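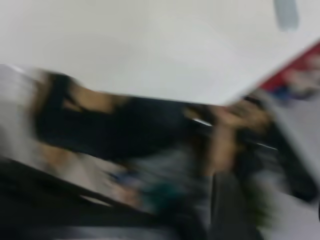

Pre-Run Software Checklist with Reviewer Comments
Wrist-camera perception and planning stack, Rimstead cell
Checked by: Kamol Rojanasak
Comments by: Carmela Longo
Month: May
Previous checklist: 4 items open, all carried over, one of them older than the coffee machine

Mark each line OK, FIX or HOLD. "Seems fine" is not a mark. Neither is a smiley.

SECTION A. CAMERA FEED

A1. Wrist stream opens on the first try after a cold start.
OK
Comment: Second try, if we are being strict. First try was my typo in the device name.

A2. Frames carry the capture time, and the perception node reads it.
FIX
Comment: The node stamps frames when they arrive. With the network quiet you can't tell the difference. Start a log upload and the arm believes it is somewhere it left a while ago. KR to move the stamp to the driver.

A3. Blur score is computed on every frame and written to the log.
OK
Comment: Logged as "sharpness", so high is good. The dashboard calls the same number "blur", so high is bad. Pick one, please. I don't mind which.

A4. Frames under the blur threshold are kept out of the pose estimator.
FIX
Comment: They are kept out of the object detector. The pose estimator never got the memo and will take anything, including a smear of sleeve. Same gate, both consumers.

A5. Auto exposure locked before a run.
OK

SECTION B. PERCEPTION

B1. Person detector tested with the wrist rolled, not only upright.
HOLD
Comment: The test set is full of people standing up straight like they're waiting for a bus. From the wrist, a person can run sideways across the view, and the detector has opinions about that. Dehghan has 200 rolled frames labeled. Run those first, then we'll talk.

B2. Partial views (an arm, a hand) count as a person.
FIX
Comment: A hand currently scores as "unknown object, graspable". I would like this one fixed before lunch.

B3. Large plain surfaces don't produce phantom planes.
OK
Comment: Fine on the table. When the camera sees mostly white, the plane fitter gets very confident and picks an angle it likes. It now has to agree with the arm's own joint readings or it gets ignored.

B4. Low confidence is passed downstream as low confidence.
OK
Comment: Checked all the way to the planner. It used to get rounded up on the way, as budgets do.

SECTION C. PLANNING AND CONTROL

C1. Planner stops when perception goes stale for more than 500 ms.
OK
Comment: Pulled the camera process three times. Stopped three times. Note that this check trusts the time stamp, so see A2 before anybody celebrates.

C2. Speed limit drops when a person is in view.
HOLD
Comment: Works when the detector does. See B1 and B2. Until then run everything at the slow limit and bring a book.

C3. Speed limit does not jump back up the moment the person is lost.
FIX
Comment: One blurred frame and it decides the room has been evacuated. Needs a hold time. Kamol suggests two seconds, Drodine's integration notes ask for longer, I side with the notes.

C4. Hand-guiding mode disables the planner completely.
OK
Comment: Tested, including the trick where you switch modes halfway through a trajectory. Old trajectory is thrown away now, not saved for later as a surprise.

C5. Physical stop tested before any of the above.
OK

SECTION D. TOOLING AND LOGS

D1. Replay of a saved run gives the same decisions as the live run.
FIX
Comment: 3,392 frames replayed, one decision different. One is a small number unless it's the one you're standing next to. Looks like a threading order problem in the Govincombe player.

D2. Config file in the cell matches the one in the repo.
OK
Comment: After I copied it over. Before that, no.

D3. Disk space for a full session.
OK
Comment: Roughly half full. Somebody's folder called "temp_final_keep" is most of it.

RESULT
Slow limit only. No full-speed runs until A2, A4, B1, B2 and C3 are closed. D1 can stay open for supervised runs if the raw frames are saved.

KR: Agreed, except lunch is at 11:30 and B2 isn't happening by then.
CL: Then eat later.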